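Forum: Kitchens and Catering – Back of House
Topic: Robot arms in the prep kitchen, what happens to the hours?
Started by tealtowel

tealtowel
Posted 6:40 am

I'm a kitchen hand at a staff canteen run by Gasteo. We do 229 covers at lunch on a normal day. Management told us in May that a two-armed unit from Remau is coming in for the put-away and set-up work, so cups, bowls, drawers, benches. They say no jobs are going. There are five of us on the morning crew and three are casual, so you can guess how that went over.

Has anyone worked next to one of these? I'm less worried about the machine than about the roster.

binday_gary
Posted 7:15 am

Not Remau but similar. Our site got one last year. No one was sacked. Two casuals stopped getting shifts and after a while they stopped asking. Read your agreement and find out who has guaranteed hours.

mkaragiannis
Posted 7:52 am

Marin Karagiannis here, I use my own name on this board. I was a kitchen hand for 12 years and now I'm on the set-up side at Bultlow, where we have a two-armed unit as well. I'll try to give a straight answer.

The work it does is the dull stuff. Cups in and out of drawers, clearing a bench, moving things from one side to the other. Most of my day is spent on the computer model of the kitchen. We lay out a counter with a toaster, some fruit, a cabinet with a drawer, and run the same small job over and over before anything is tried at the real bench. A lime green cup in an open drawer is a typical one.

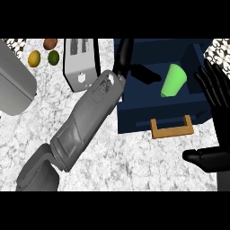 I might run that 108 times in a morning with the cup tipped a different way each time. Then I write up which ones went wrong and where the fingers were when it happened. It's desk work, and my knees are better for it, but I do miss the radio and the people. The job didn't exist before, and I only got it by putting my hand up early. Only one of us got it.

saltbush
Posted 8:20 am

So one person got a chair and everyone else got what?

mkaragiannis
Posted 8:31 am

Fair question. Four of us were on put-away. I moved across, two went to cooking prep with a bit more pay, and one left. I don't think she was treated well.

Ognjen Delić
Posted 9:05 am

I supervise a kitchen for Chou and I'll disagree with some of this. Put-away is where we get our injuries. Wrists, mostly, and backs from the low drawers. I had 29 shifts lost to it in one year. If a machine takes the low drawers I'm not going to feel bad about that.

What I would push for is having the crew in the room when the layout is decided. At our place they wanted every drawer handle changed and the shelves lowered to suit the arms. The people who still had to use that bench weren't asked, and we ended up redoing half of it.

binday_gary
Posted 9:22 am

Injuries are real but that's an argument for better drawers. You can fix a low drawer for a lot less than a robot costs.

Ognjen Delić
Posted 9:30 am

We asked for better drawers for three years – the quote was $2000 and it was knocked back every time. The money for the robot came out of a different budget. I'm not defending that, it's just how it went.

saltbush
Posted 9:48 am

That tells you plenty about who the robot is for.

Practical one for tealtowel. Ask who cleans up when it drops something. At my sister's work the answer was "whoever is closest", and that person was also still meant to be doing their own job.

tealtowel
Posted 2:10 pm

Thanks all, just off shift. I asked about guaranteed hours and was told it's "under review". I also asked about the training spots like Marin's, and the manager hadn't heard of any. She's going to check with Remau.

Marin, did you need any computer background?

mkaragiannis
Posted 2:36 pm

None. I got two weeks of training, paid. Knowing how a kitchen runs was more use to them than I expected. Get the training offer in writing, with the pay rate on it, and ask whether casuals can apply. At ours they couldn't at first.

tealtowel
Posted 2:41 pm

Will do. There's a crew meeting before the next roster comes out and I'll post what they say.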